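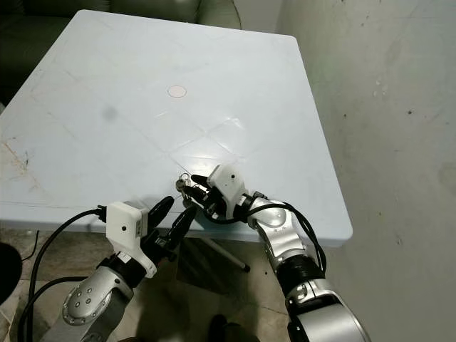 When is the best time to write the inventory of a furnished apartment?

On the day you receive the keys, before you carry in the first box. After one night of living there, it becomes very difficult to say which mark is old and which is yours.

3 min read

1/ I have rented furnished apartments in four cities now, and I lost part of my deposit in two of them. Several people asked me to write down how I do it these days, so I try to do it here in order.

2/ The first time, I signed a list that said "living room: complete, good condition." That was the full text. When I left, the agency and I had very different ideas of what complete means. There was a question of a lamp. I still do not remember a lamp.

3/ The deposit was 687 euros and I got back a little more than half. I was a student and for me it was a big amount. I wrote two polite letters and received one polite letter.

4/ Now I make my own list, also when the landlord already has one. One line for each object, then one line for its condition. "Table, stains on the left side of the top" is enough. You do not need beautiful sentences, you need sentences that a stranger can check.

5/ Write the faults in plain words and avoid "used" or "normal wear." Normal for whom? My friend Lucrezia Sala translated contracts for many years, and she crosses out these words whenever she sees them in my drafts.

6/ Keys deserve their own page. How many, which door, which mailbox, which cellar. Ask also who else keeps a copy. It feels impolite to ask, but every landlord I asked has answered calmly. 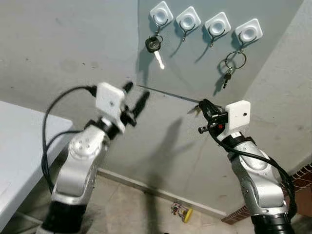 7/ At the end of the contract, hand over each set against a signature. In my second apartment I left everything in the mailbox, as the agent told me on the phone, and later I had to pay for a new cylinder. A phone call is not a receipt.

8/ My current contract is with a small agency called Mazza. Their form gives you 21 days to report a fault that you did not notice at the beginning. I used it for the oven door. Please look for this line in your own contract, it is often near the end and in small letters.

9/ I sent my report by email on 22/09/2021 and asked for a short confirmation. It came the same afternoon: "Received, added to the file. J." That is Jeferson Sampaio, and I wish that all agents would write like him.

10/ Somebody asked about apps. I tried Trisent for one move and it was fine, but the export was a strange format and the agency could not open it. I went back to a simple document, printed 2 times, both copies signed.

11/ A thing I still do badly is the kitchen drawers. I always start with energy and by the third drawer I write "various spoons." If you have a good method for cutlery, please tell me below, I move again next spring.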